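Two-arm cell, sorting bench side: walk-round checklist and comments
Daltunside site, April 2023
Filled in by Dayana Bermúdez, read over by Lewis Lamont

Before I get into the items, a thank-you to everyone who stopped me in the corridor to tell me what they thought of the new cell. I've tried to get as much of it in as I could, so please bear with the length of the comments! Items are marked OK, FIX or WATCH, same as on the old Sitex sheets.

1. Emergency stop within reach of both standing positions
OK. Tested from each side at the start of the shift. The person reloading parts can get to it without leaning over anything.

2. Arms parked before hands go in
WATCH. Everyone knows the rule and everyone can recite it to me. But when you've sorted parts by hand for years (and some of you have been doing it since well before the Curkell line came in), the natural thing is to just reach over and straighten something. Please call "parking" out loud and wait for the answer, even if you're alone with Lewis and he's looking right at you.

3. Cables on the arms clipped and not rubbing
OK. Clips checked by hand. Go over them again after any long run.

4. Loose items on the floor of the cell
FIX. Pens and markers wander in there and stay. I do it myself, I put mine down to tuck my hair back and walk off without it. Take out what isn't part of the job before you start a run.

5. Bins returned to their places
WATCH. The day crew and the evening crew have different ideas of where they go. Lewis will tape out the positions and we'll all live with his choice.

6. Training up to date
FIX. 12 people are signed off to reload, and four still need their second session with Imrie. Nobody reloads alone until that's done, please.

7. Noise and standing time
OK on noise. On standing, I heard the same thing from nearly all of you: less lifting than in January, sore shoulders much better, but more time on your feet watching, and watching is tiring in its own way. I've asked for two stools and for the watching turn to be swapped more often. If the stools haven't come by the next walk-round, pester me.

8. Logbook kept at the cell
OK. Entry 834 was the last one when I looked. Lovely clear handwriting from the evening crew, and I do read the remarks, so keep writing them.

9. Jobs and who does them
Not strictly a safety item, but it came up so often that I'm giving it a number. The sorting hours have moved over to checking and reloading, and several of you asked whether that is permanent. I've passed the question up in writing and will pin the answer by the kettle as soon as I have it. 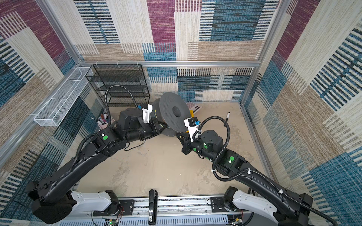 The perforated reel is in both views

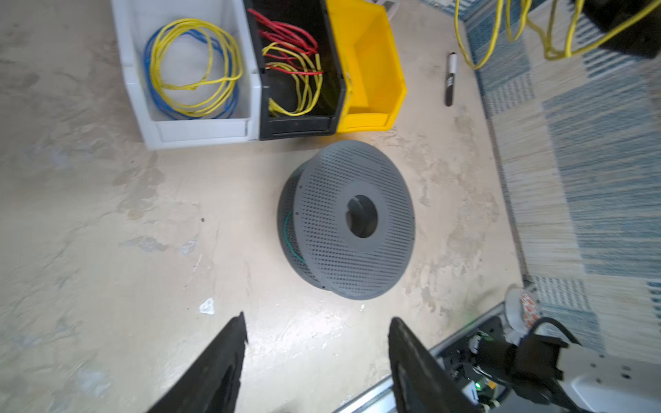

Daltunside Workshop Safety Group | Checklists and comments

Items 4 and 6 are to be closed before the next walk-round. Lewis has the key to the spares cabinet, and comments can go to either of us, on paper or just by catching us at lunch.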